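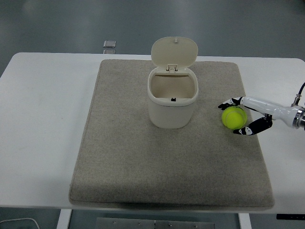 8 May 2022: the small bin, the felt and the yellow ball

I slept badly and got up early, so I have time to write before lunch. The rain stopped in the night but the street is still gray. I had two cups of coffee and then one more, and I think the third was a mistake.

I want to write about the small bin, although it is a silly subject for a diary. I looked for such a bin since January. It had to be small enough to stand on a table and it had to have a lid, and the lid must stay up by itself when it is open. This last point is more difficult than a person thinks. At the shop in Achterberg they had one in metal, very pretty, but the lid fell down on my fingers each time. The one I like now is cream white, with soft corners, and the lid stands up behind the opening on its hinge. In front, on the inside of the rim, there is a tiny black catch. I paid 320 for the metal one before I understood the problem with the lid, and I could not return it. It lives under my bed with old socks in it.

The felt mat I like even more. It is between beige and gray, with small speckles, and it is thick. On a white table it looks calm. When I put a cup or a bin on a bare table there is always a hard noise, and felt takes this noise away. My mother had a felt like this under the sewing machine, but hers was green and full of pins. I asked at Zurnetti if they sell it by the meter. They do, but only from a roll, and the woman wrote on a paper that the roll weighs 900 grams for each meter. I do not know what I should do with this information, but I keep the paper. 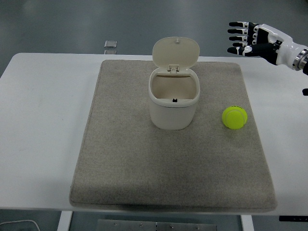

The bin with its lid up, and the tennis ball on the felt.

I look at the ball often in these pictures. It is the only strong color there, everything else is white or gray or beige or black. A tennis ball is almost too big a thing to throw in such a small bin. I thought about it in the evening and could not decide if it would go in easily or if one would have to push. I have one old ball in the closet from the time when I played in Zurklow. It has no more bounce and it smells of rubber and dust. I did not play well there, but I liked the walk home by the canal.

In the afternoon I must call Bivia about the bill. They wrote 3,093 and I am sure it is a mistake, because the month before was much less. I practiced the sentences already, so that I do not become angry in the middle and lose my words. In English I am more polite than in my own language, but also slower, and the people on the phone think I have finished when I am only looking for the verb.

Still to do: buy bread, measure the table for the felt (the length and also the width, last time I forgot the width), bring the old newspapers down. The light in the kitchen makes a small noise again. I will look at it tomorrow when I have the ladder back.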